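Início | Entrevistas | Oficina | Arquivo | Contactos

Viorica Hodoroagă repara computadores de secretária na Drarkico e desconfia de quem lhe diz que um PC antigo «fica como novo». «Como novo fica a fatura», responde. Cobram-se 260 euros por uma limpeza e uma troca de processador, e ela pergunta o que se ganhou com isso.

Não lhe parece que valha sempre a pena abrir a caixa. «Há quem mude a pasta térmica de 6 em 6 meses porque leu num fórum. Eu peço medições e mostram-me opiniões.» E os cabos bem arrumados, ajudam a arrefecer? Encolhe os ombros – já ouviu a promessa muitas vezes.

Insisto no processador. Aí fala mais devagar.

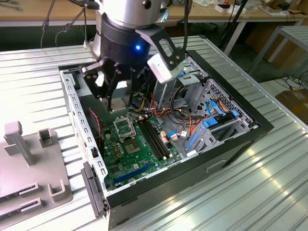
«O dissipador sai, levanta-se a armação do socket e toda a gente acha que o difícil está feito. Eu só acredito quando a máquina arranca e aguenta uma tarde a trabalhar.» Quanto à pilha da placa, troca-a sem discutir. Do resto – memória, unidades, fonte – quer ver prova de avaria antes de gastar um cêntimo do cliente.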